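Bought: one set of Brunitz tableware, four settings, $398 delivered to Hobart. Used every day since September in a house with two adults and two kids under ten.

## What comes in the box

Four dinner plates, four side plates, four bowls and four tumblers. The plates and bowls are tinted glass and the tumblers are clear. Everything was packed in moulded cardboard with no foam, which went straight in the recycling bin. One side plate arrived with a chip on the foot. Brunitz sent another without asking for the broken one back, although it took three emails.

## Dinner plates

The plates are good. They're flat enough in the middle to cut a chop on and the rim holds gravy in. They stack without rocking. In our dishwasher (an old Berkamik with the narrow racks) they fit every second slot, so a full load holds fewer than it did with our previous set.

Knife marks haven't shown up so far. Our last lot, stoneware from Begović, was covered in grey lines within a year and needed scrubbing with bicarb to get them off.

They get hot in the microwave, hotter than the food in some cases. I've taken to putting leftovers in a plastic tub first and plating up after.

## Bowls

Too shallow for soup and too small for pasta. They work for cereal and for ice cream. We've kept our old bowls and the Brunitz ones mostly sit at the back of the cupboard. If the set were sold without them I'd have bought it that way.

## Tumblers

Straight sides, no taper, so they don't stack. That was my main complaint in the first month and it still is. They take up most of a shelf. The base is thick and they're hard to knock over, and the kids can hold them in one hand. The leaflet says they hold up to 200 mL, and mine reach that with the water right at the lip. For a proper drink of water you'll be refilling.

We've broken one, on tiles. It went into large pieces and was easy enough to sweep up.

## Cleaning

Glass shows everything. Hobart water is soft and we still get spots if the door's left shut after the cycle. A tea towel fixes it. Tomato sauce rinses off with no staining, and I can't say that for the melamine we used to take camping.

Put them on a mat or a cloth if you have a stone or laminate bench. The noise of glass on a hard surface gets tiring at breakfast. 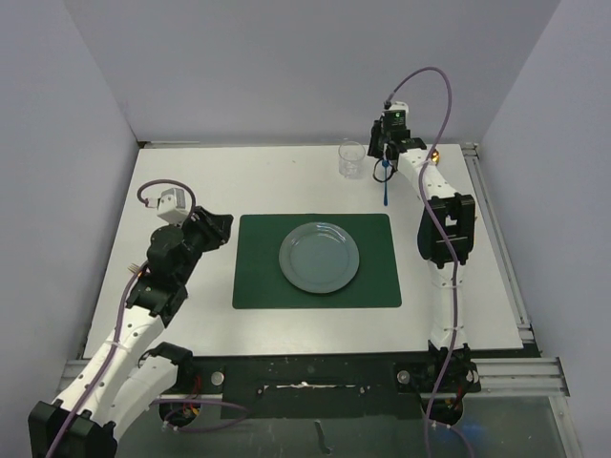

Citlali Escobedo wrote in to disagree about the tumblers: hers have been through the dishwasher every night for two years, the size is right for juice, and she'd sooner give up the side plates. She also buys singles from the Grolturov outlet in Launceston, where the shelves are mixed but the prices are lower than online.

I rang Grolturov after that. They do sell singles, dinner plates and tumblers only, and will post them. Freight to Hobart for a single tumbler cost more than the tumbler, so I'll wait until I'm up that way.

## Would I buy it again

The dinner plates, yes. The full set, no, at that price and with those bowls. Replacement tumblers are listed under part number 2245 on the Brunitz site and were out of stock when I last looked.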